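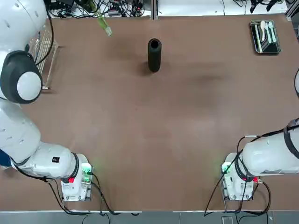 Section 4. Setting up for a club session

The steps in this section are for members of the Jorkus robotics club who have already passed the safety check. Two members must be present whenever the arms are powered.

4.1 Before switching on

1. Look over the table. Only the items on the task card should be within reach of the arms.
2. Trace each arm's cables from the base to the socket. They must hang freely and must not be pinched under a base.
3. Find the red button on each base. Agree who will press which one.
4. Switch on the left arm, then the right. Wait for a green light on both bases.

Caution: do not hold or push an arm while it is starting up.

4.2 Loading a task

1. Open Handard on the club laptop and choose your team's folder.
2. Pick the task. For the spring competition this is either Rack or Vase.
3. Set the speed to 45 per cent. The slider goes up to 100, but that setting is locked for first-year members.
4. Run the task once with the table clear. 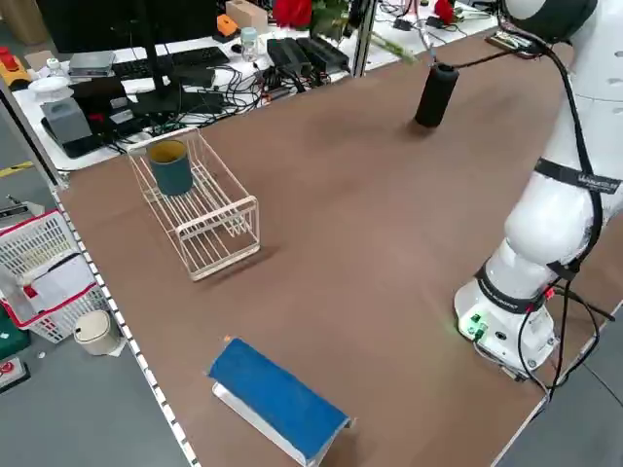 5. Put the items back and run it again at the same speed. Keep one hand near the red button until the arm has returned to rest.
6. Save the run under your team name. Radu and Vuvia share a folder, so add the team name to every file.

Note: if an arm stops halfway, press the red button before reaching in. Do not restart from the laptop first.

4.3 Checking the wrist camera
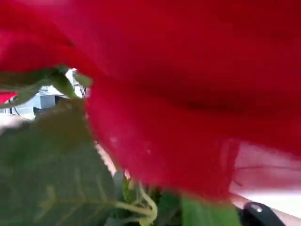 The wrist camera has a short focusing distance, and most failed Vase runs come down to this. Open the live view and move the arm in slowly. If the petals fill most of the view and their edges have gone soft, you are too close – back off in small steps until you can make out the whole flower head. Save a still when you are happy with the view.

4.4 Finishing

1. Send both arms to rest and switch them off.
2. Write any fault in the log, with the task name and speed.
3. Hand the laptop to Catinca Furtună or leave it in the locked drawer.

Last revised 23/02/2026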